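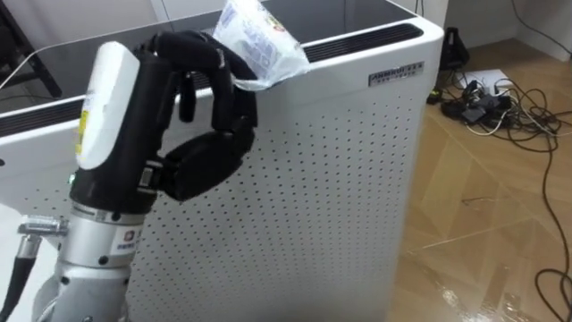 How often should the wrist connectors be checked?
Before each session, with the power off, and once more when the arm has been moved by hand.

I write this question first because I asked it myself on my first day in Torstead and I got three different answers. Now it is in our book with one answer, and I am a little proud of it, although the sentence is so short.

Friday, evening. I am tired but I want to put down the day before I forget the order of things. We had Vida standing up at a quarter past nine, which is early for us. The overhead cables took the most time, as always. If they are too short the robot is pulled at the neck, and if they are too long they come down on the shoulder. I tried a middle length and had the robot turn slowly to both sides, then I made it shorter by the width of my hand. After this I was content.

The hour counter stood at 1,998 when I switched on. I had hoped to see it change to the round number, but I was busy with the joint settings and missed it. When I looked again it was already past, and I felt a small disappointment, like when one misses the old year going out.

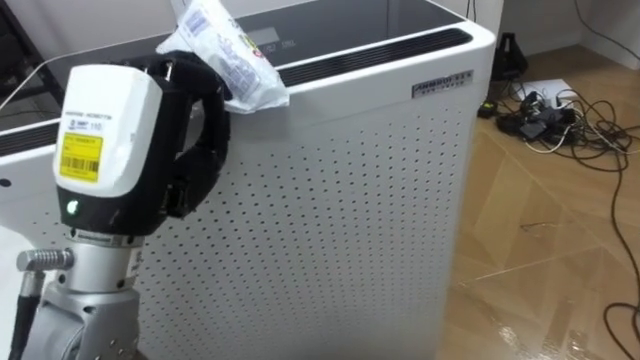

Cable strain is the thing I worry about most. At the last place where I worked we lost a whole week to one connector, and the fault came and went as it liked, so we changed two good motors before we found it. So now I do the wrist slowly. I hold the plug and not the cable, I turn the ring until it stops, and then I look how the cable leaves it. On this arm the connector sticks out sideways from the silver wrist and the black cable goes down from there, so I want a soft bend and enough length for when the arm reaches up to the top of the air purifier. The little green light under the white housing glows with the package held in the finger, and that is the state I want to see before I write anything in the log. I also looked at the ring of bolts on the wrist. I do not tighten them only because I am nervous. I drew a thin line of paint on each one in December, and if the line is straight I leave the bolt in peace.

The torque file from Skostico gave me some trouble. It opened, but half of the names were from the older arm, so I had to compare both lists on paper. Line 122 was wrong, a minus sign where there should be none. I corrected it, saved it under a new name and wrote to them a polite message. I wrote it two times, the first one was not so polite.

Lunch was late and cold. I ate it standing.

In the afternoon I did the finger calibration for the black hand. One closes it slowly, waits, opens it, waits again, and for each step there is a value to write down. The program from Drisemard says to wait 60 seconds between steps. I used to think this was too long, but when I waited less the thumb values were different each time, so I keep to it and use the time to tidy my notes. There is a certain peace in it. I even started to like the waiting.

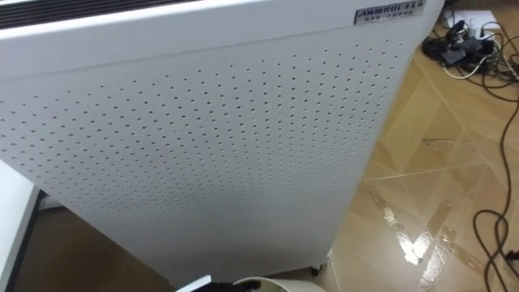
Front panel of the air purifier, with the long black cable down the right side.

I should do something about the cables on the floor. The adapters lie together in one heap, and each time I want one of them I follow the wrong cord first. My plan for next week is coloured tape at both ends of each cord, and a list. I said the same thing last month, I know. The long black one should also get a proper path, away from where a person or a robot puts the foot.

Before going home I ran the log export. It had 1,289 entries, and I read only those with a warning. Most were about temperature in the left knee, all below the limit. I will look at the knee again in the morning of the next session, when it has stood still for a night.

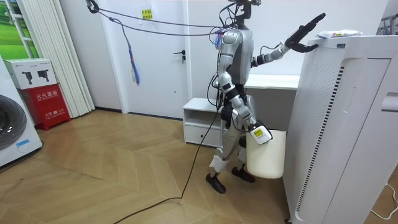 Vida project / Setup and Maintenance Team / Torstead

Notes to myself for the next time, so that I do not have to think so much.

The hand should be opened fully before the zero position is stored. With the fingers spread like this above the air purifier I can look between them, and it is easier to judge if one is lagging. The small packet may stay where it is on the top until the zero is stored.

The gripper on the lower arm needs its own test with a load. The bucket is good for this - it hangs by its rim, and if the gripper is slipping I see the bucket turn. I want to write down the gripper value at the start and at the end of the holding time. It must also be looked at beside the leg, because the robot should be able to step without knocking it.

Ask again about the spare plug for the wrist. Bring the short screwdriver back from my own kitchen, where it has been for two weeks. Charge the tablet.

It is nearly eleven now and it has started to rain. I will close the window and go to bed.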